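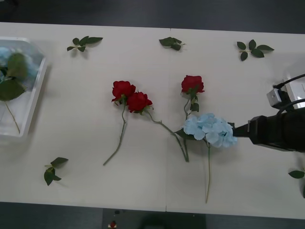 Kivgate netball shots, one row per shot at goal. Last touched February 13, 2022. Read the bit about umpire calls before you plot anything.

## What's in here

- `shots.csv` - 1,811 rows, the whole lot
- `games.csv` - 30 games, with round, venue, final score
- `players.csv` - bib position only, no names, don't ask
- `brevis/` - the script that turns scoresheets into the two files above

Covers one winter season of the Kivgate league, open grade. Juniors not included. Candusberg home games are the most complete, they had a proper bench scorer most weeks. Away games patchy in the last quarter, people leave early to beat the traffic.
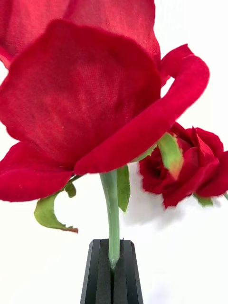
Issue 20, p. 30

## Columns (shots.csv)

| column | type | notes |
|---|---|---|
| game_id | int | joins to games.csv |
| quarter | int | 1 to 4, extra time is 5 |
| clock | text | mm:ss left in the quarter, often blank |
| shooter | text | GS or GA |
| side | text | L, R or C, see below |
| range | text | near / mid / far |
| made | 0/1 | 1 = goal |
| defended | 0/1 | defender's arms up and in front |
| note | text | whatever the scorer wrote |

`range` is a judgement call. Near means under the post or a step off it. Far means toes close to the circle edge. Everything else is mid, so mid is a bit of a dumping ground.

Blank clock doesn't mean bad row. Some courts have no visible clock. Row order inside a quarter is right even where the clock is empty, so sort by file order and not by clock or you'll scramble it.

## Umpire calls

Penalty shots go in as ordinary shots, with `defended` = 0 and `pen` somewhere in the note. 484 rows have it. Spelling varies (pen, PEN, penlty, p). Brevis catches the usual ones. Leave these out if you're after contested shooting, they lift the GS numbers heaps.

Shots called back for contact are gone completly. Not in the file as misses either.
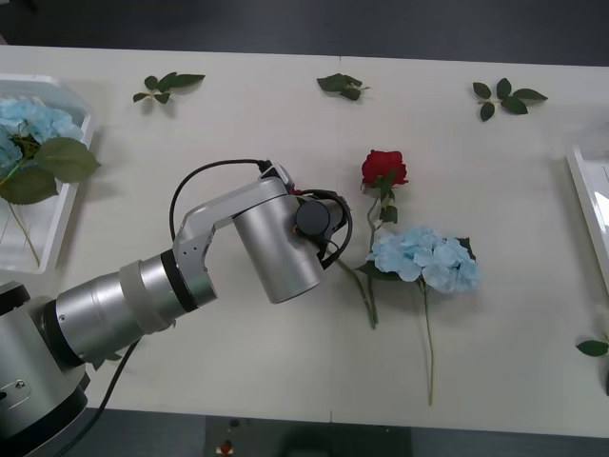
*Silver arm over a white tabletop.*

## Running Brevis

```
cd brevis
python brevis.py --in sheets/ --out ../
```

Needs Python 3 and pandas. Overwrites both csvs without asking, so copy them first. Sheets have to be in the Hwang layout (shots down, quarters across). The old landscape sheets half work, then fall over at quarter 3. Haven't fixed it. Type them in by hand.

## Side codes 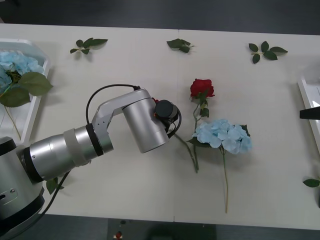

`side` is always coded from behind the shooter, looking at the post. Draw a line from the post straight back through the circle and that's your split. Easiest way to picture it is the white table, with the faint seam running down its middle as the line: the side the silver arm reaches in from is L, the other side is R. C is only for shots taken on the line itself. Early rounds were coded from the sideline and flipped later, in June, so if L and R look backwards in a fork you've got an old copy.

## Known problems

- Round 2 has a double header with one game_id. Split on quarter resetting to 1.
- GS/GA swaps at half time sometimes missed by the scorer
- a few `made` values were the letter o instead of zero, fixed, might be more
- venue names not tidied, "Candusberg Ct 2" and "Candusberg 2" are the same court

## Use

Fine for club stuff, school projects, practising your plots. Not for picking rep teams, the defended column isn't good enough. Credit the Kivgate league if you publish a chart. Corrections as a pull request please, with the game_id in the title, and one game per request or it takes me forver to check.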